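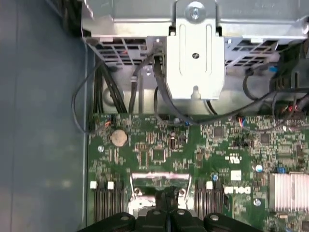 Ekard is a pose-correction module for disassembly cells that work on desktop computers without CAD data. It takes the stream from the wrist camera, matches it against a short set of reference views, and returns a lateral offset and a rotation to the arm controller. Matching relies on features that stay put between units of the same model: the coin cell and its holder, the screws set into the board, the white DELL lettering on the motherboard. Cables are masked out. They lie differently in each machine, and a loop of thin gray cable hanging over the chassis wall will pull a naive matcher off target.

## Method

The approach was developed at Cernarell by Olaia Olmedo and Emiliano Manzano. Each reference view is stored with a stability weight per feature. At run time the weights are multiplied by a local contrast score, so a feature that is hidden by the gripper or washed out by glare drops out of the fit.
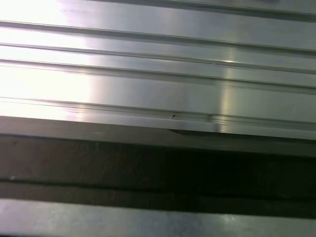

Surfaces made only of parallel lines are treated as a separate case. Grooves fix the offset across their direction and the rotation, but say nothing about position along their length. Ekard reports this axis as unresolved and holds the last trusted value until a point feature returns. Earlier builds guessed, and the arm drifted along the profile.

## Test results

The Grevville trial used 3092 approach motions on desktop chassis.

| Item | Value |
|---|---|
| Approach motions | 3092 |
| Motions with at least one unresolved axis | 191 |
| Motions stopped by the module | 19 |
| Reference views stored | 800 |

All 19 stops were cleared by backing the arm off and repeating the approach. Results with the optional Ibarra light ring are not included; that run is planned for July.

## Requirements

- Wrist-mounted color camera, fixed focus
- Hand-eye calibration, repeated after any camera change
- Arm controller that accepts offsets during motion

Ekard does not plan grasps or detect part types. Reference views recorded with one gripper must be masked again before use with another.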